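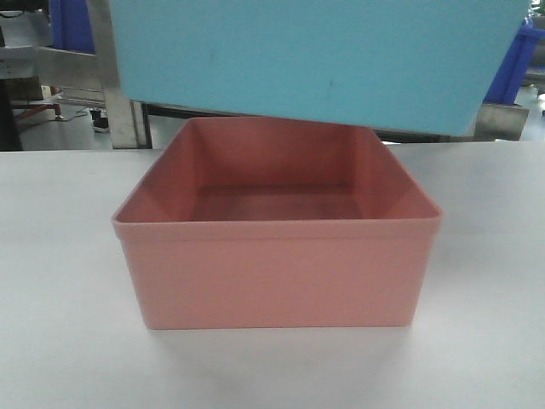

Pink bin, white table. Thread on switching our kitchen scraps from the trash to the city compost program.

We signed up in February. Plalstead charges 3 dollars a month for curbside pickup, billed with the water. You get one outdoor cart with a latch. What you use indoors is up to you.

For the first couple of weeks I kept scraps in a mixing bowl on the counter. Fruit flies by the second weekend. Now everything wet goes in the freezer until the night before pickup. Bread bags work fine for this, but empty them into the cart and throw the bag away. The plastic can't go in.

What they take: fruit, vegetables, coffee grounds and paper filters, eggshells, bread, rice, meat, small bones, plain paper towels, pizza boxes torn into pieces.

What they don't: tea bags with the shiny mesh, produce stickers, wax paper, cat litter, anything labeled "biodegradable" without the certified mark. The stickers are the most common problem. Peel them when you unpack groceries and you won't have to think about it later.

Liners. I tried two. The Cellex ones are thin and started to leak on day two with melon in them. Skidari are thicker and cost more per roll. I went back to newspaper folded into the bottom, and it does the job. If your bin is square, fold the sheet in thirds both ways and it sits flat.

Pickup here is Wednesday, early. The truck came at 6:10 last week, so put the cart out the night before. Handle facing the house, and leave a gap between it and the trash cart or the arm can't grab it and they skip you.

I weighed ours for a month because I was curious. Roughly 10 pounds a week for a household of four. Coffee grounds and banana peels were most of it. We dropped to the smaller trash cart after that — the form is on the same page as the compost signup.

Kilian Fankhauser asked about apartments. Buildings with more than 10 units have to ask for a shared cart through the manager. If yours won't, there's a drop-off behind the Tehrani garden center, open until dusk. Bring it loose or in paper.

Finished compost is free to residents in the spring, two buckets per address. Bring your own buckets and a shovel. Last year it ran out before noon.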